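Clonbridge Users Forum > Office and Home Lab > Floor loading and noise, first-floor workshop

postroad_ed
Posted 18th May
Moving our small office into a unit on the Lerkthorpe estate. The lease gives a floor loading limit of 50 pounds per square foot, timber joists, boards on top. I want to put the file storage and backups upstairs beside the benches. Does a short rack need a spreader board, or is that overkill? Noise also matters, as two desks share the wall.

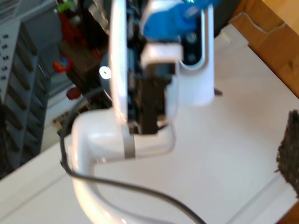 White benchtop, close up.

kelpline
The lease figure is a distributed load. A rack puts its weight on a few small feet, so the point load is the thing to check. Find the joists, set the rack across them and close to the bearing wall. A spreader is cheap. Use one.

mod_tarn
Disagree on the spreader. With a total under 200 pounds, including the frame, a sound board floor will not notice. People stand bookcases on worse. What does matter is vibration, and a stiff board screwed to the joists will carry fan hum straight into the desks.

kelpline
A bookcase has a long plinth. Four feet is a different case. Put a rubber mat under the board and the hum argument goes away.

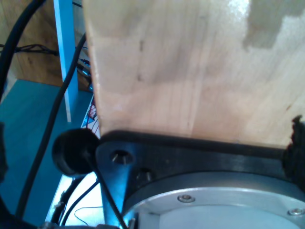 Does the mat need to cover the whole footprint?
Pads under the feet are enough, provided they are rated for the load and all the same thickness.

postroad_ed
Joists run front to back at 16 inch centers. The surveyor from McIntyre looked at the span and had no objection, but would not put a number on a point load without a fee.

gantry9
They never will. I had the same answer in December. For noise, the largest gain I measured came from fan speed. Dropping the fan curve took off 3 dB at the desk. Foam panels from Priretar made no difference I could read on the meter — the low hum goes through them.

mod_tarn
Foam was never going to touch that band. Keep intake air below 35 C if you slow the fans, and log it for a full week with the door shut.

postroad_ed
Fair enough. Pads under the feet, across two joists, slower fans. I will leave the board out unless the floor moves.

kelpline
Your floor. Check it with a level after a month.

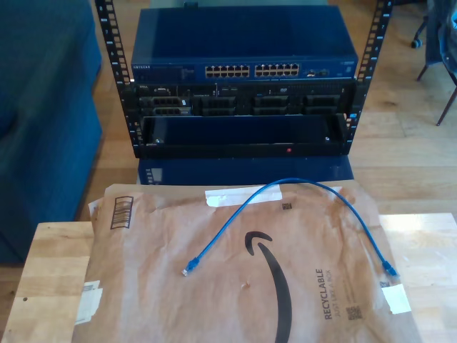
Related threads in Office and Home Lab

Cable entry through a fire-rated partition
Door seals and airflow in small rooms
Reading a lease schedule for power limits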